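Home | Modules | Timetable | Handouts | Contact

Household Skills, Evening Course
Handout 2: Sorting a mixed box
Posted 13th January by the course tutor, Vidura Adult Learning

Welcome back, everyone, and thank you for bringing in such a splendid muddle of boxes and bags last week! We got as far as emptying the easy ones, and I promised I would write up my notes on the harder sort, by which I mean the box where cloth and hard things have been thrown in together and left for a year or two behind the spare bed.

My advice is to begin by looking, and to keep your hands in your lap while you do it. Give yourself two minutes. It feels like an age, I know, but you will be surprised how much of the job gets done in your head. Ask which thing is lying on top, which things are touching, and which are off by themselves and could be picked up straight away.
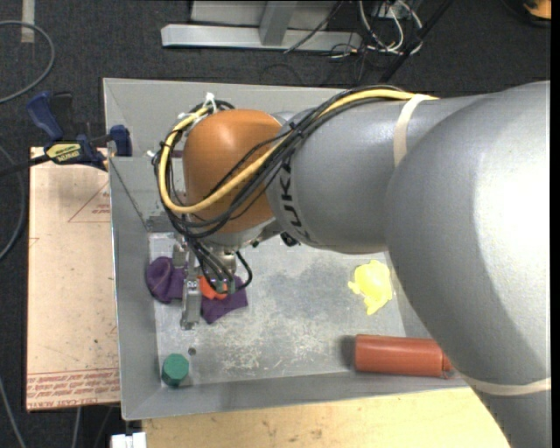 Cloth is the great hider of small things, and that is why I always want you to deal with it early on. A folded shirt is honest enough, but a crumpled one will swallow a key, a brooch or half a jigsaw. Dark cloth is the worst of all for this. With the purple fabric on the bin floor, I would first pick out the orange-red object beside it, then lift the cloth slowly from the middle and feel through the folds before putting it anywhere. The pale yellow piece over on the right is clear of the cloth altogether, so it can come out whenever you please. Bright colours are a great help when you are tired, and I do wish more people would buy their odds and ends in them.

Once the cloth is out, shake it over a tray (never over the carpet, as those of you in the Gellener Road group will remember) and lay it flat. Fold it if it's staying, and put it straight in the wash pile if you have any doubts. The hard things can then be wiped and grouped by the room they belong in. Please don't group them by size. It looks lovely for an evening and then you can't find the tin opener.

A word on containers. A plain open-topped box with straight sides is far easier to work from than a deep basket, and one with a pale or grey floor lets you see what is left. Keep the lid elsewhere until you have finished.

For next time, choose one mixed box at home and spend 40 minutes on it, no more. Write down what you found under the cloth and bring your list along. We'll be in the Chrysikopoulos Room again, with the big tables.

This site uses cookies to remember your settings. Accept | Manage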